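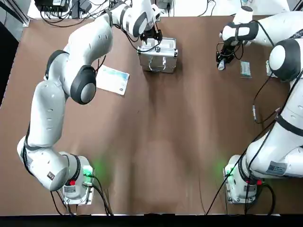

Ticket opened against the Rastbridge two-arm bench kit, software pack Cocco, on a paid support plan. Customer is Flesanen, a small repair and packing shop that has the kit on a 70-day trial. Reported problem: the right arm stops during the case-loading job and will not resume without a full restart. The job uses both arms. The left gripper reaches down onto the silver metal case while the right one holds the small white tube, and the stop was reported during this part of the work. Green lights were lit on both bases when the customer wrote in, so we did not start with the power supply.

Status: closed, with one follow-up item open
Priority: normal
Product: Rastbridge bench kit, two arms, two-finger grippers
Software: Cocco (job editor and runner)
Add-on: Dateo (run logging)

Customer's first message

We have had the kit on the bench for a few weeks and most of it works as the sales page says. The job we care about is loading tubes into a metal case. The left arm steadies the case, the right arm picks a tube and brings it over. It runs fine for a while and then the right arm just stops in the air with the tube still in the gripper. Cocco shows "arm not ready." The left arm stays where it is. If we press Resume, the message comes back in a second or two. If we shut everything down and start over it works again. It happens a few times a day. We need to know if this is a fault in the arm or something we are doing, as we have to decide whether to keep the kit.

Support, first reply

Thanks for the details. Please send the following before changing anything:

The Dateo log from a run that stopped, plus one from a run that finished.
The payload setting for each arm, from the Arms page in Cocco.
The speed setting for the job.
A note on whether the stop happens at the same step each time.

Please do not update Cocco yet. If the update hides the fault we will not be able to say what caused it.

When the arm stops with a part in the gripper, do not pull the part out by hand while the arm is powered. Press the red button on the base of that arm first, support the arm, and then take the part.

Customer

Logs attached. Payload is whatever it came with, we never touched it. Speed is 70 percent on both arms. It is not always the same step but it is nearly always when the right arm is reaching across toward the case. It has never stopped while going back for the next tube.

Support

Read through both logs. The finished run is clean. The stopped run shows the right arm dropping off the bus for a moment and then coming back. Cocco notices the drop and puts the arm into a safe hold, which is correct. When the arm comes back it has lost its zero position, so Resume is refused. That part is also correct, although the message on the screen does not tell you any of this.

A short dropout on one arm while it is extended usually comes down to one of these:

A connector that is not seated all the way.
A cable routed too tight, so it pulls when the arm reaches.
Speed and payload set so high that the voltage dips.

Tubes are light, so the third one is unlikely. Please try these steps in order and run the job after each one. Stop when the fault goes away and tell us which step it was.

Step 1. Power down. Unplug and reseat the cable at the base of the right arm. You should feel it click.

Step 2. With the power still off, move the right arm by hand to the farthest point of the job. Look at the cable along the arm. There should be some slack at every joint.

Step 3. Set the speed to 50 percent for the right arm only.

Step 4. Swap the base cables between the left and right arms. If the fault moves to the left arm, the cable is bad.

Customer

Step 1 done, no change. It stopped again before lunch.

Step 2, there is slack at the shoulder and the middle joint. Near the wrist it is pretty tight when the arm is all the way out. We had tied it down there ourselves with two cable ties so it would not drag over the work. Is that a problem?

Support

It could be. The quick start sheet shows the wrist cable held with one tie, below the last joint. A second tie above the joint takes away the slack that the wrist needs when it turns. Please cut the upper tie, leave the lower one, and run the job again at your normal speed. Skip steps 3 and 4 for now.

Also check for any loose cable end near the work area. A spare lead lying on the table can get caught under a case or a gripper. If it is not in use for this job, unplug it or tie it back behind the base. Do this with the power off.

Customer

Cut the upper tie. Ran it all afternoon and got one stop, where before we would have had several. So better but not fixed. We moved the loose cable back out of the way too.

Support

One stop is still one too many. Please go ahead with step 4, the cable swap. Leave the speed as it is. If you change both at once we will not know which one helped.

Customer

Swapped them Thursday morning. The fault moved. Now the left arm drops out and the right one is fine. It happened when the left arm was coming down onto the case, and the gripper stayed on the handle side and would not let go until we restarted.

Support

That settles it. The base cable that started out on the right arm is damaged, most likely inside the jacket near the plug, where it would not show. The arms are both fine and do not need to come back.

We are sending a replacement cable under the trial terms, no charge. Until it arrives you can keep working if you want to. Put the good cable on the arm that carries the tube and set the other arm to 50 percent. Expect an occasional stop. Do not run the job unattended.

To recover from a stop without shutting everything down:

1. Press the red button on the arm that stopped.
2. Support the arm and clear the part from the gripper.
3. Release the button and wait for the light on the base.
4. In Cocco, open Arms, pick the arm, and choose Find Zero.
5. Go back to the job and choose Start From Step. Do not use Resume.

Find Zero moves every joint a small amount, so keep the case and anything else you care about clear of the arm first.

Customer

The recovery steps work and save us a lot of time. Why is this not in the manual? We looked under "arm not ready" and it only says to contact support.

Support

Fair point. We have passed it to the people who write the manual and asked for the steps to be added under that message. We have also asked for Cocco to say which arm dropped out and that it needs Find Zero. We can't give a date for the software change.

Customer

New cable came and is fitted on the left arm. Both arms back to 70 percent. We left it running with someone at the bench for 24 hours of work spread over the week and had no stops. Two tubes were dropped, but that was the tray being put in crooked.

A couple of notes for whoever reads these during a trial. The arms are steady and the grippers hold a small tube well. Setting up a job that uses both arms took us longer than we expected, mostly the waiting points, where one arm has to hold still until the other is done. Dateo was the useful part once something went wrong. Without the log we would have sent the arm back. The cables feel like the weak spot - we would like a spare in the box.

Support

Glad it is running. A spare base cable can be ordered with the kit but is not included at the moment. We have added one to your account for when the trial ends, whichever way you decide.

On the dropped tubes: if the tray shifts now and then, add a Check Grip step right after the pick. Cocco will read the gripper opening and go back for another try if the fingers closed on nothing. Set the number of tries to 2. More than that and the job will keep picking at an empty slot.

Closing notes

Cause: damaged base cable, first on the right arm. Extra cable tie at the right wrist removed during testing. Fewer stops were seen that afternoon, but we can't say how much the tie had to do with it.
Fix: cable replaced, wrist cable held with one tie as in the quick start sheet.
Parts sent: base cable, quantity one.
Settings at close: 70 percent on both arms, payload at factory values.
Follow-up: wording of the "arm not ready" message in Cocco and the matching manual page. Open.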